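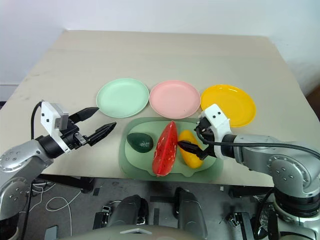

*Right gripper at the mango, left one open and waiting. Three plates, three toy foods, one green tray.*

So this is what I've been doing all month! If you've walked past the back bench at Zerthorpe lately and wondered why a grown woman was muttering at a plastic avocado, now you know. We've been teaching the two-armed robot to serve fruit, and I have Opinions, and Margit Brekke has very kindly given me space in the newsletter to air them (she may regret this by the end).

First the task, which we've been calling Plallel. The name started as a typo for "parallel" in the shared folder and nobody fixed it in time. You start with food on the tray and plates in a row behind it. The robot has to move each food onto a plate, using whichever arm is closer, and the idea is that the two arms should learn to overlap their work a bit, so the left one is getting ready while the right one is busy. People do this all the time without thinking. Watch yourself unload a dishwasher and you'll see one hand already going for the next mug while the other is still putting a bowl away.

Robots don't do it unless you show them, and the showing is my job. I sit at the leader arms, which are a smaller, lighter pair with handles, and whatever I do with them the big arms copy. I squeeze, the gripper closes. I let go, it opens. Every run gets saved, and later the training code goes through the whole pile and tries to learn what to do from what the cameras saw and what my hands did. We wanted 200 good runs by 30th August and we got them, with a bit of an unseemly scramble in the last stretch.

I thought I would be great at this. I play piano! I can knit and watch TV! And my first afternoon was a disaster. You have no sense of touch through the handles, so you're going by eye, and your eye keeps telling you that you're closer than you are. I kept snapping the fingers shut on thin air, or coming in too steep and shoving the fruit along the tray. Oda Hägglund sat beside me drinking tea and saying "lower" every few seconds until I wanted to hide the tea.

What helped most was slowing down right at the end. Go quickly across the open part of the table, then almost stop when the fingers are next to the food, line them up, and only then squeeze. The mango is good practice because it likes to lie diagonally, so you have to turn the wrist to match before you close. If you come in straight, one finger touches first and the whole thing starts to roll. I now turn my wrist while I'm still up high, and that alone made my runs a lot tidier.

The avocado is my favorite. It's a nice fat shape and it forgives you. The watermelon wedge is the one I'd happily throw out of a window - it's long and skinny, it stands up, and if you bump it on your way to something else you've got a toppled wedge and a decision to make. Do you keep the run and pick it up from where it fell, or do you bin it and start over?

We argued about that one for ages. My feeling at first was that a messy run was a bad run and should go. Oda's was that a robot which has only ever seen perfect grabs has no clue what to do after a fumble, and it WILL fumble. She was right (there, it's in print). So the rule we settled on is that if you knock something over and recover calmly, it stays in. If you knock something over and then flail around, it goes. Flailing is contagious, apparently. The first version we trained had picked up a little shiver of mine from the early runs, a sort of nervous wobble before closing the gripper, and it did it every single time. Seeing your own bad habit played back by a machine is a very odd feeling!

The other habit I had to break was the idle hand. I'm very right-handed, and for the first batch I'd do everything with the right and let the left arm hang about in a different place each time, depending on where my elbow had got to. That's noise, as far as the training is concerned. Now the left has a proper waiting position, fingers open, close to the tray, and I bring it back there between moves. It feels fussy, but the newer model starts its left-hand reach sooner and looks a good deal less confused.

Some things I'd tell anyone sitting down for their first session:

- Say your plan out loud before you hit record. "Mango to yellow, avocado to green." It stops you changing your mind halfway.
- Keep your pace even. The code learns your pauses too.
- Move the tray a little between runs, and swap the foods around. If everything always starts in the same spot, the robot learns the spot and ignores the fruit.
- Don't look at the robot's elbows. I don't know why this helps, but it does.
- Stop after 90 minutes. You will think you're fine. Your last runs will say otherwise.

About that last one, I went back and sorted my runs by time of day, out of pure nosiness, and nearly all the ones I'd thrown away came from the tail end of a long sitting. We now trade seats and the other person does the resets and labels. Resetting sounds like the boring half but I've come to like it. You get to be sneaky about where you put the watermelon.

So how's it doing? Pretty well, with caveats. The latest model got a food onto a plate on most of its tries the last time we let it loose, and it's lovely on the avocado. It still gets greedy when two foods are close together, and both arms will sometimes head for the same one and then stop dead, like two people meeting in a doorway. I've been recording runs that start in exactly that muddle, with one arm clearly giving way, and I'm hoping that sorts it out. Oda thinks we need a lot more of them than I do. We've bet a cake on it.

The bigger goal is 400 runs by December, with more people at the handles. That matters more than you'd think. Right now the robot has basically learned to move like me and Oda, and we both have our little ways. The folks over at Grundeo had a go when they visited and their style was completely different from ours, much wider swoops and really quick on the squeeze. Margit wants that sort of variety in the pile, so long as each run is steady from start to finish.

Which brings me to the begging part! I've got 7 slots open for new operators next month, an hour or so each, and you don't need to know a thing about programming. You do need to be able to sit still and be patient with a mango. I'll do the first few runs with you, Oda will say "lower," and by the end of the hour you'll have something worth saving. Left-handers especially, please come, because I'm badly outnumbering you in the data at the moment.

The sign-up sheet is on the door of the back room, or just grab me at lunch. If you've already done a session and want to see how your runs compare, come by when the bench is free and I'll play them back for you. Mine are in there too, wobble and all.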